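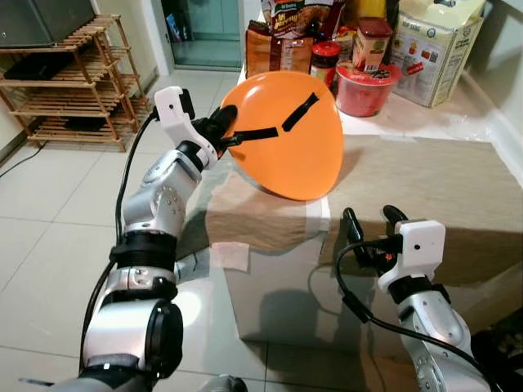

An orange plate on its edge by a beige tablecloth

Plumimby Plate Library – Frequently Asked Questions

What is the plate library?

It's a lending library for tableware, and we love it to bits! You borrow plates, bowls, serving dishes and tablecloths for a birthday, a block party or a long Sunday lunch, and then you bring them home to us for the next person. The collection stands at 2655 pieces right now, and we add to it whenever a good box of dishes comes through the door.

Do you have enough plates in one color for a whole party?

Usually, yes. Orange and white are our deepest colors, and you can borrow up to 66 matching plates on one booking. Green runs out fast in November (everybody has the same idea for Thanksgiving), so get your request in early if you have your heart set on it.

What goes with orange?

Our favorite question! Orange plates look wonderful on plain, sandy colors – beige, tan, oatmeal, anything in that family. A bright plate on a quiet cloth makes even a grilled cheese look like an occasion. If you want more going on, try small dark blue bowls on top. We would skip red cloths, though Funmilayo Garba, who runs the front desk, disagrees and has set some very cheerful red and orange tables to prove it.

Can I borrow a tablecloth too?

Please do. Cloths come in three lengths and there's a paper tag on each one with the size. Measure your table before you come in, and add a foot to both the length and the width for a six-inch drop all around. On a low coffee table you can go shorter. Slippery tabletops are the one tricky case: put a thin felt pad under the cloth or it will slide every time somebody reaches for the chips.

Do I have to wash everything before I return it?

Scrape and rinse, that's all we ask. We run every plate through our own dishwasher anyway. Cloths can come back unwashed, but shake the crumbs out first and tell us about any stains. Salsa and beet juice are much easier to get out on day one than on day five!

Can the plates go in the microwave?

Check the sticker on the crate. A blue sticker means yes and a yellow one means no. If the sticker has fallen off, treat it as a no and let us know so we can replace it.

What if I chip or break one?

It happens, and we're not going to be grumpy about it. Bring back the pieces if you can, wrapped in newspaper. Your first breakage on any booking is free and after that it's a small charge per plate, listed on your booking slip.

How do I carry them all?

Plates go out in padded crates, standing on edge with a divider between each pair. Please pack them the same way for the trip back. A full crate is heavy, so bring a friend or ask for two half crates.

Can I buy a plate I've fallen in love with?

Not from the lending shelves, sorry. We do keep a basket of odd ones for sale by the door, and it gets refilled on Wednesday mornings.

Where do I pick up?

At our Gumemholm counter, on the ground floor of the Danladi building. Parking is on the Dalten Street side. Ring the bell by the loading door and we'll help you get the crates to your car.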